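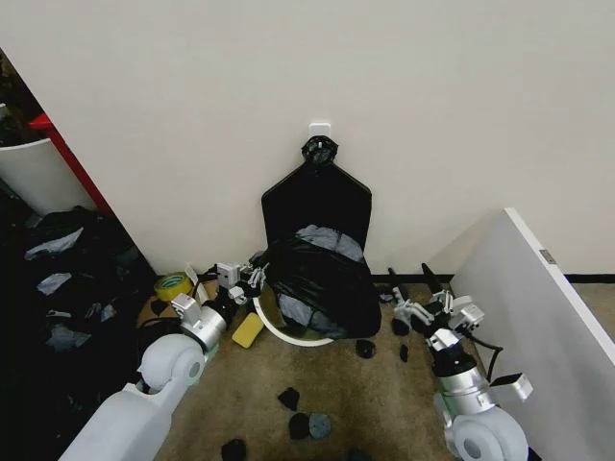
November
by Agnese Bite

Review: Zusside (Orska, two-disc set)

OK quick one, I have 20 minutes before I have to give the discs back to Mulugeta.

Zusside. Black and white, 208 minutes, a town on a salt lake that has outlawed sleep. Never got a proper release over here. Orska put it out as a two-disc set and the first run was 1000 copies, no idea how many are left.

The premise. Everyone takes a gray powder twice a day and stays awake. No beds, no night shift because it's all one shift. Kids go to school in three blocks. The mayor (Sarmīte Lepik, wonderful, scary, barely blinks) makes speeches from a barge. Then a ferry clerk dozes off for maybe four seconds on the job and has a dream, and starts charging people to hear about it. That's the movie. There's a murder but you could miss it.

First hour is terrific. Deadpan, mean, very funny. The dream-selling scenes especially, she keeps running out of dream and has to pad it. One customer wants his money back becuase his wife heard a longer version. Kaja Siliņa plays the clerk and she does a lot with her hands and almost nothing with her face. I'd watch her stamp tickets for another hour.

Middle stretch, trouble. There's an inspector from the mainland who explains the whole setup again, to a second inspector, who then explains it to his boss. I timed it. Eleven minutes. Also a song. I went and made toast during the song and didn't pause it, and I stand by that.

Last forty minutes it comes back. Won't spoil it. The lake freezes, people start lying down on it. The sound drops out almost completely and my neighbor's TV came through the wall, some game show, kind of wrecked it for me. Use headphones.

The set itself:

Picture is good. Some scratches in reel two, grain left alone, blacks are deep. The night scenes on the barge used to be mud on the old tape everybody passed around, now you can see there are people standing behind the mayor. Changes the scene a lot.

Sound is mono, a bit thin, fine.

Subtitles are new, by Merike Rimkutė, and a big step up. The old ones skipped the jokes. Two typos that I caught, and in one spot on disc 2 the lines run a second or so late, right in the courtroom bit.

Extras are skimpy. A trailer, a gallery of stills, a 15 min talk with the editor where he mostly complains about the weather on location. No commentary. For what they charge I wanted a commentary.

Booklet has one very good essay on the powder and where it comes from in the original novella, and one I couldn't finish. Small type, gray on gray, bring a lamp.

Packaging: the hub on disc 2 grips way too hard. Bent it more than I liked getting it out. Mulugeta if you're reading this it was like that when I opened it

So. Buy it if you like your dystopias slow and dry. If you need somebody to blow up the powder factory, skip, that never happens. I'd cut the inspectors and the song and call it close to great. Four out of five for the film, three for the set.

Next up is Clarkeo, the one with the talking elevator, if the mail ever gets here.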